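De: Rocío Cárdenas
Para: lista Manos y Máquinas
Asunto: Re: ¿para cuándo el robot que recoja la cocina?

Hola a todos:

Joni Seppälä escribió:
> Llevo desde julio leyendo que esto ya está resuelto. En casa tengo
> 90 metros cuadrados, dos críos y un fregadero siempre lleno, y lo único
> que me limpia algo es el aspirador redondo. ¿Alguien que trabaje con
> brazos de verdad me puede decir si falta un año o faltan 18? Y otra
> cosa: ¿por qué en los vídeos siempre doblan la misma toalla?

Joni, me ha hecho gracia lo de la toalla porque tienes toda la razón (y suele ser una toalla bien tiesa, que se dobla casi sola). Te contesto desde lo que hacemos en Bosdale, que es bastante menos vistoso. Tenemos dos brazos, una mesa con un mantel negro y la tarea más tonta del mundo: coger rollos de cinta y colocarlos donde toca, en el escurreplatos o en una bandeja de cartón. Un niño de cuatro años lo hace sin mirar.
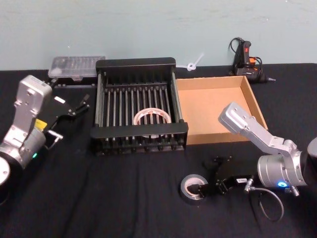 Pues bien, después de 1,028 intentos apuntados en la hoja, lo que mejor sale es lo fácil: rollo tumbado, sitio de sobra, pinza abierta y para abajo. Lo que peor sale es todo lo que tiene barrotes. Si la pinza baja un poco torcida roza una varilla, el rollo se mueve, y a partir de ahí el programa sigue como si nada, convencido de que lo lleva agarrado. Junpei Arai dice que eso es lo que de verdad nos separa de una cocina, darse cuenta de que has fallado, y yo estoy bastante de acuerdo. Una persona lo nota en los dedos y corrige sin pensar.

Luego está el tema de ver. Desde la cabeza tienes la mesa entera, pero justo cuando vas a cerrar la pinza te la tapas tú misma con la mano. Desde la muñeca es al revés: ves de cerca lo que vas a coger y pierdes medio mundo. Y los plásticos transparentes — cajas, tapas, organizadores — siguen siendo una pesadilla, da igual desde dónde mires. Imagínate un fregadero con vasos. 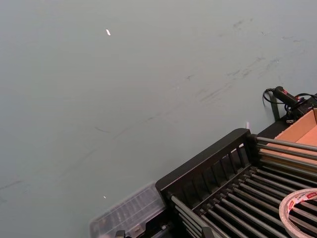

Lo del taller

Meirion preguntaba en otro hilo por las tareas de taller, y ahí soy más optimista. Si la pieza es siempre la misma y llega siempre al mismo sitio, eso lleva décadas hecho. Lo intermedio, o sea recoger un banco de trabajo al final de la jornada, con sus cables y sus cosas de cada padre y de cada madre, lo veo casi tan difícil como tu cocina. Los cables sobre todo, ¡qué manía les tengo!

Así que no te doy fecha. Para meter cacharros en un escurreplatos, despacito y con alguien al lado, puede que poco. Para irte a dormir y encontrártelo hecho, yo no vendería el lavavajillas.

Si alguien ha probado con vasos, que escriba, por favor, aunque le haya salido fatal.

Un abrazo,
Rocío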